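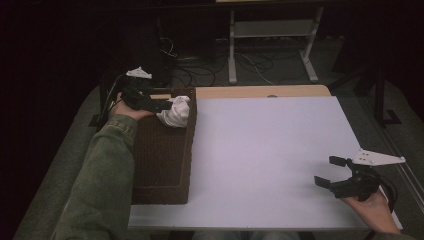

**What's the best way to keep a fabric-lined tray clean if it gets used every day?**

Shake it out every evening, wipe the rims with a barely damp cloth, and give the inner floor a proper cleaning once a month. Most of the trouble with these trays comes from crumbs and dust working their way down into the texture, and a minute a day keeps that from happening.

---

**Posted by nelby_kitchen_table, 2020-09-07**

I'm hoping some of you tidy people can help me with the longer version of that. I have a dark brown tray, the shallow rectangular kind with a raised rim and a sort of woven-feeling floor, and it lives on a white table in the room where I do everything: mail, mending, puzzles with my grandson, the occasional sandwich when I shouldn't. I bought it in May to keep my odds and ends from spreading, and I do love it, but the floor of it has gone dull and fuzzy. There is lint in there from the cleaning cloths I toss in, and there's a pale ring near one corner where I think I set down a wet mug.

My daughter says to put the whole thing under the tap. My neighbor says never, ever do that. I've tried a lint roller, which picked up the top layer and left the rest, and I'm a little afraid to scrub in case I rough it up. The label on the bottom says Tasham and nothing else, no washing instructions at all. I paid enough for it that I'd like to get a few more years out of it.

Also, while I have you, does anyone have a good habit for the cloths themselves? I always end up with one scrunched in the corner of the tray, and I suspect that's half my problem.

---

**Brenda Ulloa**

Oh, I know this tray, or at least its cousin! Mine is a Coppens and I've had it for 7 years, and it has survived two moves, a cat, and a teenager who painted model airplanes in it. Your neighbor is right about the tap. Many of these have some kind of board under the fabric, and once that soaks up water it swells and the tray never sits flat again. I learned this with my first one, which rocked like a little boat until I finally gave up and used it for seed packets in the garage.

This is what I do, and please take your time with it:

1. Turn the tray upside down over an old towel and pat the back with your open hand. Go all the way along, corners too. You'll be amazed (and maybe a bit embarrassed, I was).
2. Vacuum the floor of it with the soft brush attachment on the lowest setting. Go one direction first, then the other.
3. Take a dry toothbrush, a soft one, and run it along the seam where the floor meets the rim. That's where the lint really packs in.
4. Mix a drop of dish soap into a bowl of lukewarm water. Dip a plain white cloth, wring it as hard as you possibly can, and blot. Don't rub.
5. Blot again with a second cloth and clean water, then stand the tray on its long side against a wall and leave it overnight.

For the ring, I would blot the entire floor and not only the spot. If you clean just the one place you can end up with a bigger ring around the old ring, and then you'll be writing to us again. Do test a corner first, though, especially with a dark brown, in case the color comes off on your cloth. If it does, stop there and stay with the vacuum.

As for the cloths, I keep a hook on the side of the table, one of those stick-on ones, and the cloth goes there the moment I'm done with it. It took me a while to get into the habit. A damp cloth left bunched in a tray will leave a mark on almost any lining, and the cheap fluffy ones shed terribly. Flat-weave cotton is much kinder. I buy the Nalus ones in a pack of 6 and wash them without fabric softener.

Let us know how it goes, and give that tray a good long dry before you put the puzzle back in!

---

**mendalot148**

lint roller is fine, just use it after you vacuum instead of before. I also cut a piece of felt to fit the bottom of mine and when it gets gross I wash the felt. problem solved

---

**pat_from_upstairs**

I'd second the felt. Wouldn't bother with soap unless there's an actual stain. Our old one got thrown out in the end and I just use a plastic one now, easier to wipe but it does slide around on the table, so put something grippy under it if you ever switch.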